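Starnerier bench, wrap-box task, November

15:00. Right gripper faulted again during box placement. Stamarar log shows jaw position error, then loss of holding force. Pads checked at the box before regrip.

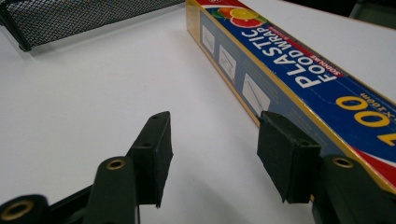 Right gripper, open, at the food-wrap box.

Limit was set to 62 N. Dropped to 20 N for the checks below.

1. Approach to mesh basket, jaws open. Pad clearance to the mesh is too small. Suspect contact is tripping the error.

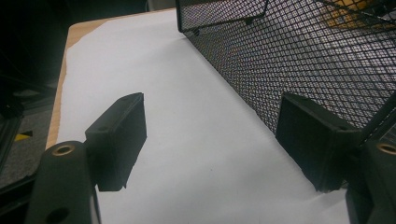 2. Box clamped near its middle, second gripper at the front-left corner. Watch cable on the right unit for drag.
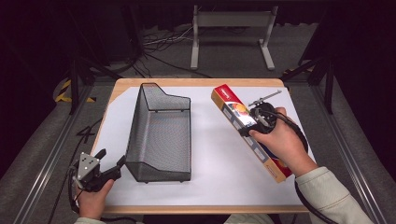
3. Open: repeat at 300 ms filter, compare with Mistetti log.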